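Features | Interiors | Materials | Workplaces | Archive | Subscribe

The Long Return of the Glossy White Table

28 December 2024
By Montserrat Bravo

For most of the past decade, the worktable in the American office, school and studio was expected to look like a tree. Oiled oak, brushed walnut and printed grain of every description filled the catalogs, and purchasing departments bought accordingly. The plain white top, which had furnished laboratories and drafting rooms for two generations, was moved to storage or sold by the pallet.

It has now come back. Suppliers who had dropped glossy pale finishes from their main lists are restoring them, and institutions that had replaced their old tables are asking whether the originals can be recovered. The change has been gradual and has attracted little notice outside the trade, although it affects the surface at which a great many people spend their working day.

Pradari, which furnishes shared workrooms and teaching spaces, withdrew its high-gloss gray-white top from the standard range after several years of falling orders. The finish was reinstated in February. The company received orders for 246 tables in the first delivery period, most of them from customers who had bought wood-effect tops the last time they furnished a room.

The reasons given by those customers are practical. A pale surface shows what is on it. A dropped screw, a pencil line, a crumb or a ring of coffee can be seen at once from a standing position, and so it tends to be dealt with. On a patterned top the same marks disappear into the figure of the wood until someone puts a sleeve in them.

The gloss is a separate question, and it divides opinion more sharply than the color does. A glossy top wipes down in a single pass and does not hold pencil or ink in the way that a matte one can. It also returns a good part of the light that falls on it. In a room with large ceiling fixtures, the tabletop becomes a second, dimmer ceiling, and anyone seated at it will learn the position of every lamp without looking up.

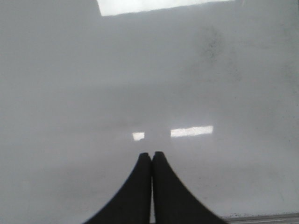 A pale, glossy tabletop under overhead lighting. The large bright patch at the top is the reflection of a ceiling fixture.

Designers have long treated these reflections as a fault to be corrected at the lamp. The usual remedy is to move the fixture so that it hangs to the side of the seated person, or to fit a diffuser that softens the edge of the bright patch. Either will help. The difficulty is that furniture is moved far more often than lighting, and a plan that works in the first month of a lease may be of little use once the tables have been turned to make room for a cabinet.

The Tustley workrooms offer a useful case. The building holds 14 rooms let to small firms, evening classes and independent craftspeople, all of them furnished from a common store. When the rooms were last refitted, 11 were given glossy white tops and the remainder were given matte gray. Tenants were permitted to exchange one kind for the other on request, and a record was kept of each exchange.

The results did not settle the argument. Bookbinders and model makers asked for gloss and kept it, citing the ease of removing glue before it set. A language school exchanged its tables within the first term; its students read from printed sheets laid flat, and the glare from the ceiling made the lines tiring to follow. A bookkeeping firm requested matte tops, lived with them through one season and then asked for its former tables again. The stated reason was that the room had seemed darker.

That last observation is supported by ordinary experience. In a room with a single window, a broad pale surface carries daylight some distance toward the back wall. The effect is modest, and it depends on the top being kept reasonably clear. A table stacked with files reflects files. Occupants who value the brightness therefore have an incentive to put things away, and several tenants at Tustley reported that shelving had become a more pressing concern after the refit than seating.

Shelving is indeed the hidden cost of the pale table. The wood-effect top was forgiving of accumulation. A few binders and a tray of cables could sit at one end of it for a year and look like part of the arrangement. The same binders on a smooth gray-white surface look as if they are waiting to be collected. Matoušek, a maker of low storage units, now sells a cabinet sized to slide beneath a standard worktable, and advises buyers to order it together with the table in preference to adding it later.

Care is simple, provided that it is regular. A soft cloth, warm water and a small amount of mild soap are sufficient for daily use, followed by a dry cloth to prevent streaks. Abrasive pads should not be used on any glossy finish. Fine scratches do little harm to the surface, but they scatter light, and over time a heavily scratched area will appear cloudy beside its neighbors. Felt pads beneath lamps, monitors and trays will delay this considerably. Cutting should be done on a mat.

Buyers should also examine samples under their own lighting. Whites and pale grays vary widely between manufacturers, and a sample that appears neutral in a showroom may look blue beneath cool office lamps or faintly yellow beside a painted wall. The sample should be laid flat, at table height, and viewed both seated and standing. A piece held upright in the hand will reflect the opposite wall and will give almost no indication of how it will behave once installed.

Edges deserve the same attention. Most complaints about pale tables concern the rim, where chairs strike and where a bonded strip can lift and collect dirt along the join. Replacement strips are inexpensive, but matching the color of an older top is difficult, and institutions that furnish several rooms would be wise to buy spare edging from the same batch.

Price remains an obstacle for smaller organizations. Skatport, which restores used office furniture, lists a refinished six-seat glossy table at $794, delivery excluded. New tables of comparable size cost more, and the least expensive of them are generally thin at the edge and prone to sagging in the center. The firm recommends that buyers of secondhand tables inspect the underside before the top. Swelling near a leg bracket suggests that water has entered at some point, and no amount of refinishing will restore the strength of the board.

There remains the matter of taste. The wood-effect table was intended to make the workplace resemble a home, and many people were glad of it. The pale table makes no such attempt. It belongs to the drafting room and the workshop, and it assumes that the person sitting down has brought something to put on it. At Tustley, the waiting list for matte tops and the waiting list for gloss are at present the same length, and the management intends to keep both kinds in store.

Last updated: Saturday, 9:40 a.m.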